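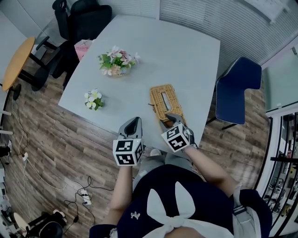 September 2020

Notebook, table tidying task, hand-held grippers

Moved on to the tissue box. Ridwan Hidayat picked the props for this round and I signed off on them without looking closely, so any complaints below are half mine.

The task as written on the sheet: put the things on the gray table in order, both grippers, start from a messy layout, end at a layout a guest would forgive. That last phrase is in the sheet. I have asked for it to be replaced with a measurement.

Takes kept today: 74. Thrown out: 26. Last round in July we threw out nearly everything, so this is what passes for a good day and I bought myself the better coffee.

Why the 26 went:

- Marker cube lost for too long. Mostly the right one, mostly when the right hand comes across to the middle of the table and the wrist rolls. The tracker shrugs, guesses, and the hand teleports. Ursu is supposed to patch gaps of up to 20 samples and does, but past that it draws a very confident straight line through the furniture.
- Started before the beep. Four of these were me.
- Fingers closed on air. We keep a miss if the person recovers and carries on, and drop it if they stop and laugh.
- One where I talked to Ridwan for the whole take with my hands parked. Beautiful tracking. No content whatsoever.

Tissue box notes. It's woven rattan and the near end is a decent place to grab, but the weave gives a little and then it doesn't, and you find yourself squeezing harder than you need to. The gripper width log shows it: everybody closes, waits, closes a bit more. I'd like to leave that in. Ridwan would like to smooth it. We have agreed to keep the raw log and argue about it once there's a policy to blame.

Also the slot on top. Twice a finger went in there by accident and the box came along for the ride. Worked fine. Marked both "keep, ugly". If the model learns to carry tissue boxes by the slot I will take the credit.

Flowers. Artificial, thankfully. The glass bowl is low and clear, and from the head view its rim comes and goes depending on the light, so people aim for the flowers and hope. Rule for now: nobody picks up the bowl by a petal. Push it or grip the rim. The small white bunch that lies on the table is the opposite problem, all stems and leaves, and it can be grabbed any old way. It has the shortest takes of anything on the sheet and I suspect it's flattering our averages.

Labels. Trandeo still wants one verb per segment. "Push" and "slide" are both on the menu and the two of us used them for the same motion all afternoon. I went back and changed all mine to "push". Ridwan, I see, went back and changed all his to "slide". Fixed with a script.

Upload: 265 takes in Wekus now under this task, counting the July survivors. Thumbnails are missing on the newest ones. Jiltuler converts them overnight, in theory.

Small things
Blinds: write down open or closed on the sheet. I forgot for the whole first batch and had to work it out from playback.
Head view drifts up when people get tired and look at the far side of the room. Plenty of footage of office chairs. Remind everyone to look at their hands.
Left gripper trigger feels stiffer than the right. Swapped hands to check that it wasn't me. It was the trigger.
Calibrate again after lunch, even if nothing has been touched. Something has always been touched.

Next
Same objects, box starting on its side.
Try the box handed from right gripper to left. Ridwan says easy. Have written down that he said so.
Ask whether we can get a second tissue box, stiffer, to compare the squeeze.
Rewrite "a guest would forgive". Current candidate: box edge parallel to table edge, bowl in the middle, nothing hanging over. Less charming but I can check it with a ruler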